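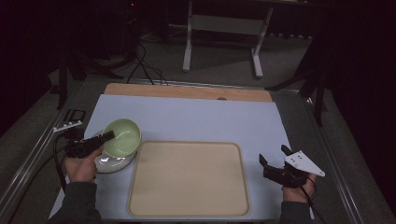 ## Walk-in humidor, Grokcombe shop: humidity dropping overnight

**Status:** closed, check again in September
**Reported by:** Natalie Kershaw
**Handled by:** Gijs Martens
**Unit:** Clarnex controller, Dramon humidifier, cedar-lined room

### Problem as reported

Room holds at 68% during opening hours and is down to 61% by the time the shop opens. Cigars on the upper shelves feel dry at the foot and two wrappers have split. Controller shows no fault. The tank was filled at closing and was still nearly full in the morning.

### Log

**Gijs, 10:15**
Asked Natalie to put a second hygrometer on the middle shelf, away from the fan. The wall sensor is beside the door and I don't trust it.

**Natalie, 11:40**
Done. Wall sensor says 68, shelf says 66. I salt-tested the shelf one last week and it was a point low, so call it 67.

**Gijs, 12:05**
Near enough. The sensor is fine. Please send the controller's overnight readings.

**Natalie, 14:20**
Sent. It falls in a straight line from 21:00 and picks up again at 07:30.

**Gijs, 14:50**
Those times look like a timer. Is the humidifier on its own socket?

**Natalie, 15:10**
It's on the same strip as the display lights. Sombat Rattanakul rewired the lights when the new cabinet went in. The controller is plugged in behind the till, so it would stay on all night regardless.

**Gijs, 15:20**
Then the controller is asking for moisture and the humidifier has no power. Move it to an unswitched socket. Also look at the door seal while you're there – on these rooms it goes at the bottom corner first.

**Natalie, 16:45**
Moved. Seal is flat for a hand's width at the hinge side. Ordered a replacement strip from Quartey and taped it for now.

**Natalie, 09:05, next morning**
67% on the shelf at opening. Lowest overnight reading was 66.

**Gijs, 09:30**
Good. Leave the set point at 68. Don't raise it to bring the dry sticks back faster, or more wrappers will split.

### Stock

Pornthip Ongart went through the upper shelves. 49 cigars moved to the bottom shelf to rest, all from the open boxes. Sealed boxes left where they were. The two split ones were written off.

### Still open

- New seal to be fitted when it arrives. Thảo Ông has the door key for the back.
- Label the new socket so it isn't switched off.
- Distilled water only in the tank. There was a bottle of tap water on the floor beside it.
- Recheck the wall sensor in September, once the heating is back on in the shop.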